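Ticket 531: Tallen sorting cell, gripper misses on push buttons
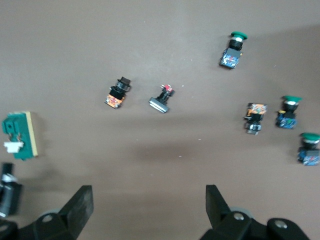
Category: End effector / Picking

Opened by Treasa Madigan, July 14, 2021

Misses on the green mushroom caps again. Black ones with the orange label pick fine. Fingers close, cap rolls out on lift. Fault 49 each time.

Checked so far
- screws on both finger brackets, snug
- wrist camera cal, redone, no change
- open width same as the February setup sheet

Xuân Hà: try grabbing lower, on the blue contact block. Cap is too wide and it flares.

Dropped pick height 5 mm. Better but still slips when the button is leaning. Will re-teach the aproach angle after lunch. Periklis has the spare fingers, need them back pls

Status: open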